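Bredthorpe Robotics Club: questions we keep getting

Do I need to be able to code?
No. You will have to read other people's code, though, and most of it is bad.

What is this year's task?
Tennis balls into a clear upright tube, using one arm with a two-finger gripper. All of it happens in simulation until October.

Why simulation?
Money, mainly. I have my doubts. Simulated balls behave far better than the ones in our cupboard.

The website says 662 successful runs. Is that good?
Ask out of how many. The answer is 1286, and I'd like that printed next to it. Those runs also began with the ball in the same spot every time. 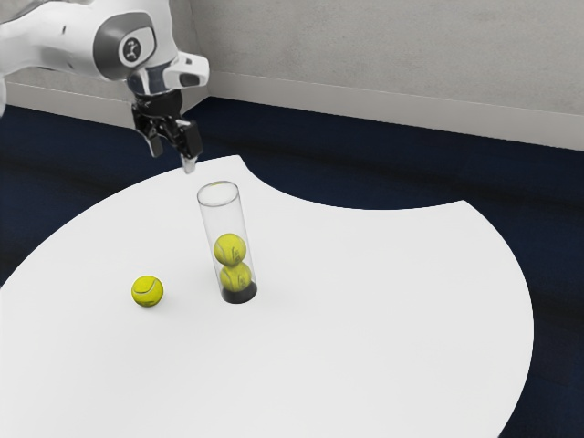
Move the start by 50 mm and we have no figures worth quoting. Seraina Schwaiger is rewriting the test so the start position varies. Expect the score to drop.

Will we win the Vunero Cup?
I wouldn't plan on it.

Will it help me get a job?
Perhaps. Be wary of any club that promises so.

What does it cost?
£20 a term. Pay at the first session you attend.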